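Recogida de datos: estado de la campaña de mayo

La campaña de demostraciones con pinzas de mano entra en su última fase. El objetivo sigue siendo de 3000 episodios de manipulación sobre mesa, repartidos en tandas de 200 por operador. La primera tanda completa se cerró con 191 episodios válidos; el resto se descartó por pérdida de seguimiento de los marcadores.

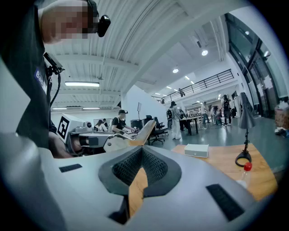
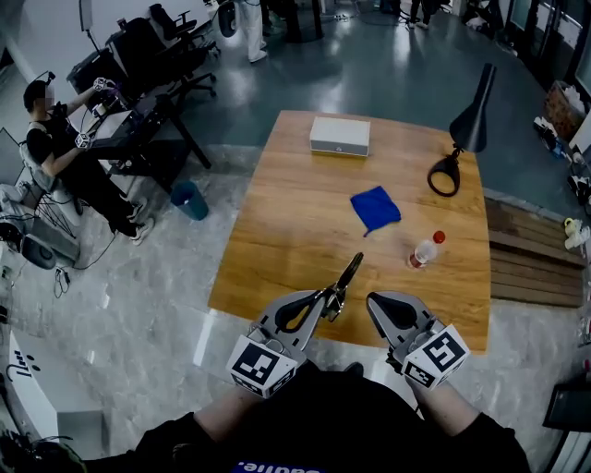

Mesas de trabajo en la nave de Radutau: pinzas de mano con cubos de marcadores, lámpara negra y botella de tapón rojo.

El protocolo no cambia: cada episodio empieza con las dos pinzas abiertas y termina con ambas fuera de la zona de contacto. La posición inicial de los objetos se varía entre repeticiones – la altura de la mesa, no. Las tomas en las que un cubo queda oculto más de 8 fotogramas seguidos se marcan para revisión y no entran en el conjunto de entrenamiento.

Odette Lecomte ha publicado en el repositorio de Dekura la nueva versión del script de sincronización, que corrige el desfase entre la cámara de cabeza y las de las pinzas. Conviene reprocesar los episodios anteriores antes de subirlos. El primer entrenamiento con el conjunto parcial se lanzará el domingo por la noche en el clúster de Zasenov.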